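Home Contents Chapter 6 Chapter 7 Glossary Index
Print this page E-mail this page

July 2025
By Divya Venkataraman

Chapter 7
Folding and Finishing Flat Pieces

In Chapter 6 the load was sorted, washed and dried. This chapter covers what happens between the dryer and the shelf. Folding takes up more labour than any other step in a small laundry, and it is the step most often taught by watching someone else do it. Students arrive with habits learned at home. Some of those habits are fine. Others will slow you down once you are working through a full cart.

By the end of the chapter you should be able to set up a folding surface, find the reference edge of a piece, make a lengthwise and a crosswise fold, and judge whether a finished piece will stack. Towels and fitted sheets are left to Chapter 8.

7.1 The reference edge

Every fold starts from an edge you trust. On a pillowcase or tea towel it is a hemmed side. On a T-shirt it is usually the side seam, or the bottom hem if the side seams have twisted in the wash, as they often do in cheaper knits. Lay the piece down, smooth it outward from the middle with the flat of the hand, and find that edge before you lift anything.

Once the edge is found, work from a corner. Take the corner between thumb and finger, close to the hem, and bring it over only as far as the fold line. A pinch that is too deep gathers the cloth and leaves a point that has to be smoothed out again. A pinch that is too shallow lets the lower layer slip.

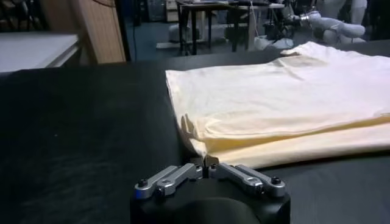

Figure 7.1 Pale cloth on a dark surface, with one layer laid over another. Note the stepped edge along the fold and the gathered corner.

A stepped edge is a fault in a napkin and an acceptable result in a garment that will be folded again. The Landomside training laundry allows a step of up to 2 centimetres on the first fold of a shirt. The second fold hides it. If the step is wider than that, open the piece and start over, as tugging at the top layer only moves the trouble to the other side.

7.2 The surface

A folding table should be flat, clean and a little above hip height for the person using it. Colour matters more than most beginners expect. White and cream pieces are hard to square up on a white table, where the edge of the cloth disappears under overhead light. A dark cover solves this. Dark pieces need the reverse, and a laundry that handles both will keep two tables or a cover that can be changed over.

The cover should be smooth enough for cloth to slide when it is pushed and should not shed lint. Haque, in the course notes for the March intake, recommends a plain black sheet pulled tight and fixed underneath. Where two lengths are joined, the seam should be kept away from the spot where most folding is done. Creases in the cover will not mark a dry piece, but they catch a hem.

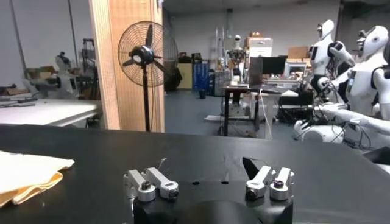 Leave room on one side for pieces waiting and on the other for pieces finished, and keep to the same sides all shift. Right-handed workers generally feed from the left. It makes little difference which you choose, provided the person who relieves you is told.

Air movement is worth a thought as well. A laundry gets warm, and staff will want a fan going. Light cotton lifts at the corners in a draught, so aim the fan at the worker and below the level of the table, or turn it down while sheets are being done.

7.3 Checking the underside

Folding is the last time anyone looks at both faces of a piece before it is put away. Make the check part of the fold. As the layer comes over, glance at the face that was down. Yellowing, tan marks and old food stains show up best on off-white cotton and are easily missed if only the top is inspected.

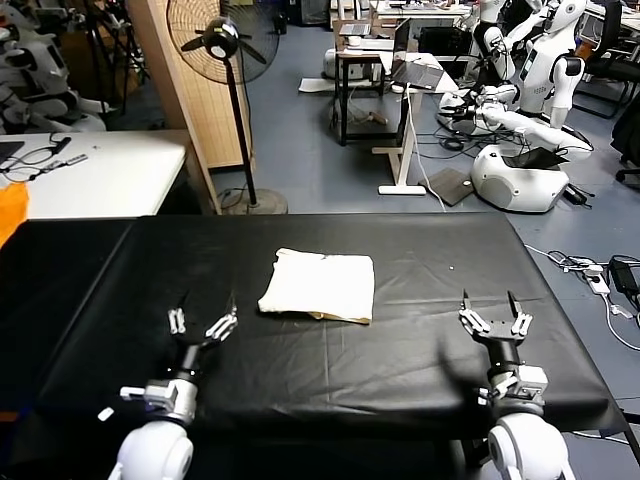 A marked piece goes back to pre-treatment and is never refolded with the stain turned inward. In the practice log kept by Laris and Josell, 733 of 3016 cotton pieces were pulled at the folding table. More than 2000 went straight to the shelf, and the remainder were set aside for mending or for rags.

Key terms

Reference edge: the hem or seam from which a fold is measured.
Step: the distance between the edges of two layers after folding.
Lip: a raised fold that has not been pressed down.

Before you go on

Take a plain T-shirt and fold it three times from the side seam, then three times from the bottom hem. Measure the step each time and write it in your workbook. You will need the figures for the exercise in 7.4.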